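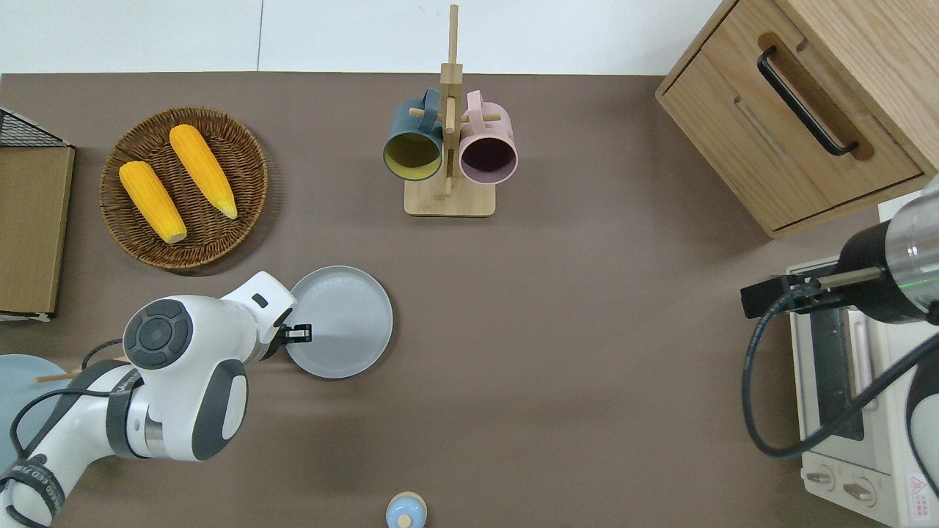 Two-arm kitchen cell, table laid out for the plate job.

4. Setting up the table and the arms

I do this section at the start of every week, and again any time someone has leaned on the table (it happens more than you'd think!). Set aside 20 minutes. You'll need the pendant, a hex key and a soft cloth.

4.1 Switch the controller to manual and drop the speed limit to 20 percent. Leave it there until 4.6.

4.2 Follow the cables with your hand from each base up to the gripper. You want a loose loop at the wrist and no twist. If a loop sits low enough to snag on the toaster oven, pull the slack back toward the base and clip it again.

CAUTION: Keep your fingers out of the grippers while the arms have power, even in manual. They close faster than you can move.

4.3 Wipe the gripper fingers. I use a damp cloth and nothing else — the cleaner that came in the Skito kit left mine slick, and plates started slipping.

4.4 Put the oven, the mug tree and the corn basket back on their saved spots. The Plellden software has a layout overlay for this, under Table, Compare. Close is fine for the basket, but be fussy with the oven, and check that its door faces the work area.

4.5 Load the plate program and step through it one move at a time, with your thumb on the stop button.

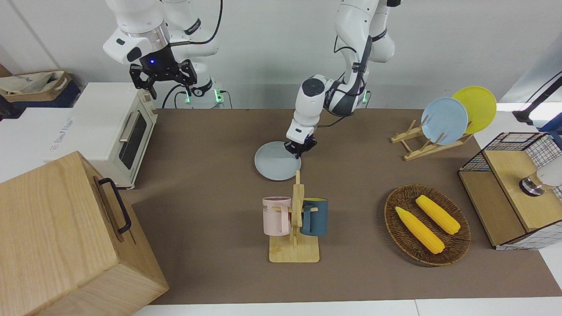

Go slowly on the rim grip, that's the touchy one. The fingers should close on the plate without pushing it down into the mat. If you hear a scrape, raise the grip height one notch and step through again.

4.6 Happy with it? Set the speed back to normal and run the whole thing once while you watch.

NOTE: The cycle counter doesn't reset itself. I swap the finger pads at 2,000 cycles, but Mulugeta Tefera had his go at 1,450, so have a look at them in between.

If error 115 comes up at power-on, go to section 7 before you touch anything else.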